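## Escrow shortage after Nadlow took over the loan

**rodport_refi**
My mortgage was transferred to Nadlow in September. The new escrow analysis shows a shortage and raises the payment by $113 a month. Taxes are flat. The insurance premium went up $40 a month. Where does the rest come from?
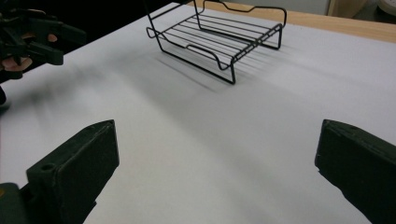

The loan is a 30-year fixed, so principal and interest did not change.

**tallgrass8**
Two parts. One is the higher premium going forward. The other is the shortage, normally spread over 12 months. Pay the shortage as a lump sum and that part drops off.

**Huaranga_Dan**
Check the cushion first. Servicers can hold up to two months of escrow payments. If the old one held less, the new one will collect the difference. I wouldn't pay a lump sum until you have the line items.

**tallgrass8**
Disagree. The shortage is owed either way, and there's no interest on it. 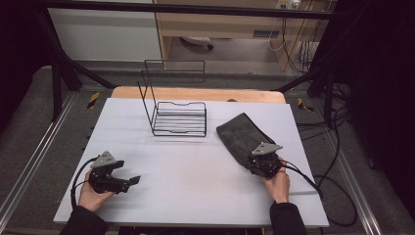
Paying it now only changes the timing.

**Huaranga_Dan**
Only if the figure is right. Mine counted the Justano policy twice, old and new carrier. Took 3 calls to fix.

**rodport_refi**
Pulled the statement Sunday. Two insurance disbursements, 8 days apart. Sending a written notice of error before I pay anything.

**tallgrass8**
OK, in that case wait on the lump sum. Keep making the full billed payment in the meantime.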